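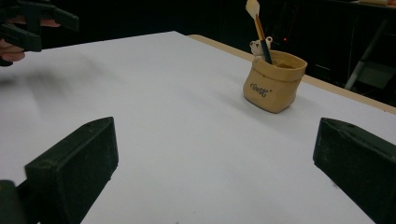

Issue 23, page 3

Keeping one brush upright in a small pot

August 2018
By the Flindgate Workroom

A small decorative pot will hold a single brush well enough, provided the brush isn't too tall for it. The steps below suit any sack-shaped pot with a folded rim, including those with a figurine fixed to the rim, like the little bear on this tan one.

You will need the pot, the brush, a kitchen scale and a cupful of clean, dry aquarium gravel.

1. Wash the brush in lukewarm water with plain soap. Squeeze the head and dry it flat overnight. Do not stand a damp brush in a pot.

2. Wipe the inside of the pot with a dry cloth. Check the base for grit, which will scratch a painted or matte tabletop.

3. Weigh the pot empty. Add gravel until the fill is a third of the inside height. Our test pot, a Tanis, took 412 grams.

4. Push the handle into the gravel, head up. Let it lean against the rim. A brush forced to stand vertical works loose within a few days.

5. If there is a figurine, turn the brush so the handle rests on the rim and puts no load on the ears or head. Glued joints at the rim are the usual point of failure.

6. Set the pot well in from the table edge and nudge the rim with one finger. If the base lifts, add gravel and repeat.

Lettering on the front should be dusted with a soft dry cloth only. Solvent will lift most printed scripts. Brown spots near the rim can be tried with a barely damp cotton bud, but stop if the colour moves.

Empty and rinse the gravel each March.

Comments (3)

rizzi_fan: Used rice in place of gravel. Got weevils. Back to gravel.

Marlo88: Does step 4 hold for bamboo handles? Mine swelled.

Workroom: Yes, if the gravel is fully dry. Bake it on a tray first and let it cool.

Contact Flindgate | Copyright Hitix | Back to top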